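Duvgate open day: anybody else go?

Forum > Shop Floor > Shows and Visits

tanker_lou
Went to the Duvgate open day in September. Free parking, 36 people signed up, one coffee urn. Chaiwat Wiriya ran the bin picking demo and took questions the whole time, which I'll give him credit for. The sales guy from Fitex took questions too, in the sense that he nodded at them.

gearhead28
Was that the KUKA with the bin clamped to the table? I stood there through two cups of coffee. It's a toy brick, guys. I have a nephew who does this.

tanker_lou
Your nephew wants a lunch break. My picture from the rail, gripper down by the gray pad, green brick over against the wall:
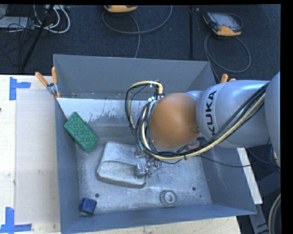
mopsy_b
Re: tanker_lou
Thanks for posting. I like that the bin looks like it has been through something. At the Wostov show everything was polished and the robot waved at us for 20 minutes.

gearhead28
Re: mopsy_b
Scuffed bin, fine. But blue tape on the table and pendants on the carpet? I'd get written up for that.

tanker_lou
Re: gearhead28
You'd get written up for the coffee. Look at where that brick is, though – tilted, right up against a sloped wall. Flat parts in the middle are easy. Corners are where our cell at Tanasarn gives up and calls me.

pallet_jack
I asked Boonmee Paisan what happens with oily parts and she said "it gets harder." Best answer I heard all day. We run 3000 castings a shift and every one of them is oily, so I went home with a pen and no quote.

gearhead28
Re: pallet_jack
You got a pen?

mopsy_b
Does anyone know if they're doing it again in spring? I'd bring a box of our own brackets and see how brave they are.

tanker_lou
Re: mopsy_b
Chaiwat said email him first and he'll try three of whatever you bring. I'm sending him the ones that nest together.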